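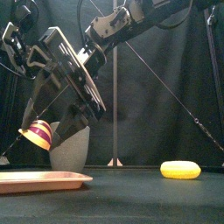
Mumari — Chamada de participantes: operadores e avaliadores de tarefas domésticas com braços robóticos

Publicado em 6/26/25

A Mumari procura pessoas para um estudo remunerado sobre tarefas de cozinha e de arrumação feitas por braços robóticos. A pergunta do estudo é simples: que parte do trabalho de uma casa ou de uma pequena copa pode hoje ser entregue a uma máquina, e que parte ainda tem de ser feita por uma pessoa? Para responder, precisamos de quem saiba fazer esse trabalho com as próprias mãos.

Não é necessária formação técnica. Interessa-nos em especial quem trabalha ou trabalhou em limpeza, copa, cantina, hotelaria, apoio domiciliário ou reposição de loja. Quem cuida da própria casa todos os dias também se pode candidatar.

O que está em causa

Levantar a louça depois de uma refeição parece uma tarefa única. Para um braço robótico são várias: reconhecer a peça, escolher por onde pegar, levantar sem bater na peça do lado, rodar, pousar e largar. Uma tigela agarra-se pela borda ou pela parede e pode escorregar nos dois casos. Um copo alto, mais largo em cima do que em baixo, tomba com um toque. Uma esponja deforma-se, e a força que serve para a segurar não serve para a loiça fina.

Os braços com que trabalhamos conseguem pegar em muitas destas peças quando estão afastadas umas das outras. Com peças encostadas ou empilhadas os resultados são muito mais irregulares. Esfregar, enxaguar e decidir se uma peça ficou lavada continuam a ser tarefas em que uma pessoa com prática é mais rápida e mais segura. O estudo deve dizer-nos quanto mais, e em que passos.

Vagas

Há 50 lugares, divididos em dois grupos.

Grupo A — operadores (28 lugares). Comandam os braços à distância, com um par de manípulos, para fazer sequências curtas: passar tigelas e copos para um tabuleiro, arrumar utensílios, pegar numa esponja e passá-la por uma superfície. Antes de cada sequência com o robô, fazem a mesma tarefa à mão, com as mesmas peças.

Grupo B — avaliadores (os restantes lugares). Veem gravações das sequências e classificam cada uma segundo uma grelha: concluída, concluída com correção ou não concluída. Assinalam também o momento em que, no seu entender, teriam parado a máquina. Este trabalho é feito sentado, ao computador, nas nossas instalações.

Quem se candidata pode indicar preferência por um dos grupos. Procuramos respeitá-la, mas a distribuição final depende também dos horários.

Duração e horário

Cada participante faz cinco sessões, de duas horas cada uma, com uma pausa a meio. As sessões decorrem até ao fim de novembro, de manhã ou ao fim da tarde. Entre duas sessões tem de passar pelo menos um dia. As datas são combinadas por correio eletrónico depois da seleção.

No grupo A, a primeira sessão é quase toda de treino. A maior parte das pessoas precisa desse tempo para se habituar ao atraso entre a mão e a pinça, e à falta de tato: o operador vê a peça, mas não a sente. Deixar cair coisas durante o treino é normal e não conta para os resultados.

Requisitos

Ter 18 anos ou mais.
Compreender bem português falado e escrito. As instruções e a grelha estão em português.
Ver bem ao perto, com ou sem óculos.
Para o grupo A, poder usar as duas mãos sem dor durante períodos de vinte minutos.
Ter disponibilidade para as cinco sessões. Quem já sabe que vai faltar a uma deve esperar pela próxima chamada.

Não aceitamos candidaturas de trabalhadores da Mumari nem da Iordache, que fornece a bancada de ensaio.

Pagamento

O pagamento é feito por sessão, por transferência, no fim de cada mês. O valor é igual nos dois grupos e consta da declaração enviada a quem for selecionado, antes de qualquer compromisso. As sessões de treino são pagas como as outras. Quem desistir a meio recebe as sessões que fez. As deslocações em transporte público são reembolsadas mediante comprovativo.

Segurança e dados

O operador fica sempre fora do alcance dos braços. Há um botão de paragem ao lado de cada posto, e qualquer pessoa na sala o pode usar sem pedir autorização. As peças só são repostas na mesa com os braços parados, e quem o faz é a nossa equipa.

São gravadas as imagens da mesa e os movimentos dos manípulos. Não gravamos a cara nem a voz dos participantes. Os dados ficam associados a um código, e cada pessoa pode pedir que os seus sejam apagados até ao encerramento do estudo. A análise estatística é feita pela Mallen, que recebe apenas os códigos.

Uma nota sobre emprego

Perguntam-nos com frequência se este trabalho serve para substituir pessoal de limpeza e de copa. O estudo não avalia trabalhadores nem postos de trabalho, e os tempos individuais não são comunicados a nenhum empregador. O relatório final vai indicar, tarefa a tarefa, o que os braços fizeram sozinhos, o que fizeram comandados e o que não conseguiram fazer. Todos os participantes recebem uma cópia.

Como se candidatar

Preencha o formulário na página de participantes da Mumari. Pedimos nome, contacto, grupo preferido, horários possíveis e umas linhas sobre a sua experiência com trabalho doméstico, de copa ou de loja. Não envie currículo.

Respondemos a todas as candidaturas, também às que não forem selecionadas. As inscrições fecham quando os lugares estiverem preenchidos — a partir daí, o formulário passa a funcionar como lista de espera.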